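Ekcombe Residents Forum
Shared Spaces and Services
Topic: Proposed changes to the fruit provision in the Drusedwood common room

DrusedwoodDesk
Posted Apr 11, 2018
Residents are advised that the present arrangement with Dellura for the supply of fresh fruit to the common room will end in July. Two options are under consideration. The first is a renewal with Dellura on the current terms, with one delivery every week. The second is a contract with De Bruijn, which has offered 2 smaller deliveries a week at a charge of 40 cents more per household. Comments are invited in this thread and will be included in the written report.

NorthStair23
The second option is preferable. Under the present arrangement the fruit is plentiful for the first day or two and poor after that. Persimmons and plums in particular do not keep at room temperature once they are ripe. A smaller quantity delivered more often would reduce the amount thrown away.

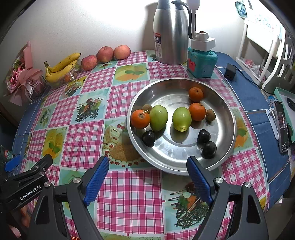
It should also be noted that the order form has not been revised in 4 years. Several households have asked for more citrus and fewer bananas, and these requests were not passed on to the supplier.

plainledger
I must disagree with the previous poster. The additional charge applies to every household, including those that take no fruit at all. Before residents are asked to pay more, the existing delivery should be stored correctly. The kitchen on the ground floor has a refrigerator with two unused shelves. Half of each delivery could be kept there and brought out midweek at no cost.

NorthStair23
The refrigerator is locked after 4 p.m. and residents on the late shift have no access to it. Cold storage is also unsuitable for fruit that is still hard on arrival. Kiwifruit delivered by Dellura has often required several days at room temperature before it could be eaten.

plainledger
The hours of access are a separate matter and could be changed by a simple notice. I would ask that the report state the yearly cost of both options in full, as the figure per household does not allow a proper comparison.

Quarterpane
With respect to both positions, the question of washing has not been addressed. The present notice states that fruit is washed before it is set out. Washing the whole delivery at once shortens its life, plums especially. I would propose that the fruit be set out unwashed, with a sign asking residents to rinse it at the sink.
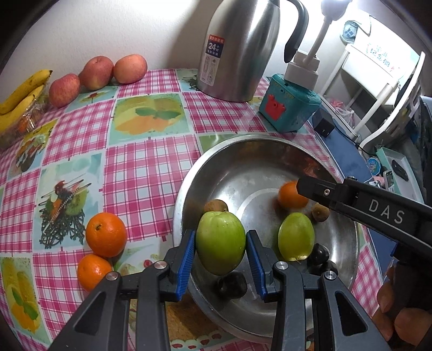

Oldmere_B
The proposal on washing cannot be supported. Many residents take a piece of fruit on the way to the bus and will not stop at the sink, whatever the sign may say. Children use the room as well. If the supply came twice a week, the shorter life of washed fruit would be of little importance, and I therefore support De Bruijn.

Quarterpane
That is a fair point in regard to children. I would accept washing in small batches, provided that the front desk has the time for it.

DrusedwoodDesk
The comments above have been recorded. The yearly cost of each option will be added to the report as requested. The desk is able to wash fruit in the morning only. Requests concerning refrigerator access should be entered in the Services section under a new topic.

plainledger
Thank you. A new topic has been opened there under the title "Ground floor kitchen, hours of access."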